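Keeping the Laundry Arm Happy: Tips From Our Utility Room
Posted Monday, January 23, 2023

I get more mail on the laundry arm than on everything else in this house put together, and I love it, so let's go! These are the little jobs that keep ours (we call it Erkow) loading and unloading the front-loader without a fuss.

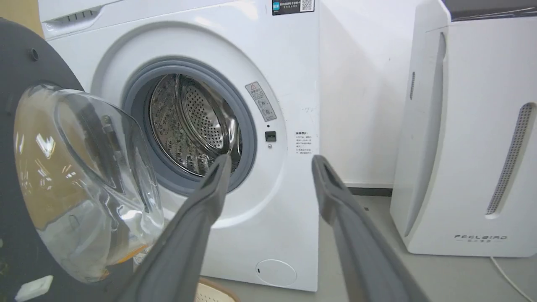
Start with the door

Swing the washer door all the way open before you do anything else. A half-open door is the cause of most bumps, and with a two-finger gripper you want as clear a run at the drum as you can get. I teach the "door open" position first and save it by itself, so that if I ever have to redo the rest I don't lose it. Do the teaching with an empty drum. Once you're happy, try one dish towel, then a pair of jeans. Jeans are the real test!

Wiping the fingers

Lint and detergent film make the fingertips slippery, and then socks start dropping. Damp microfiber cloth, one drop of dish soap, wipe, then a second cloth to dry. Go right up the sides of the fingers and not only the tips. I did this once a month at first and now do it every Monday with the kitchen sink. Skip fabric softener sheets near the gripper, they leave a waxy coat that took me an entire evening to get off.

Always pause the arm and press the stop button before your hands go anywhere near it. Yes, even for a quick wipe.

The wrist camera

A smeary lens gives you odd misses, usually on the left side of the drum for some reason (if yours does this too, write and tell me). Use an eyeglass cloth, dry. Shiny steel drums throw a lot of glare, so I also turned our ceiling light a quarter turn away from the washer, and what a difference that made. If you have a bright window behind you, pull the shade before the morning load.

Mind the gasket

The rubber ring is the part I worry about most. Set your approach so the fingers go in through the middle of the opening and come out the same way, slowly. I keep the entry speed at 4 on the Greltent controller, where the dial will happily go higher. After a week of loads, run your own finger around the inside of the rubber and feel for nicks. While you're there, wipe out the fold, because coins and hairpins love it.

Cables and floor

Keep power cables out of the arm's path and off the spot where you stand the basket. I mark the basket's place with two strips of painter's tape. If the basket moves, the arm has no idea, and you'll be picking up underwear.

Counting loads

Our controller has a cycle counter and I'm a bit obsessed with it. It read 617 when I changed the first set of finger pads and 1756 this morning. The Irau pads I use now still feel grippy, but I write the number on the cupboard door at each change, and I'm planning a new set for February.

Snugging the wrist screws

Every 1000 cycles, check the screws at the wrist with the hex key that came in the box. Snug, not gorilla tight! Then run your slowest program once with nothing in the drum and listen. A faint tick on the way up meant a loose screw on ours, and half a turn fixed it.

Next month I'm doing the folding table, which is a whole other adventure.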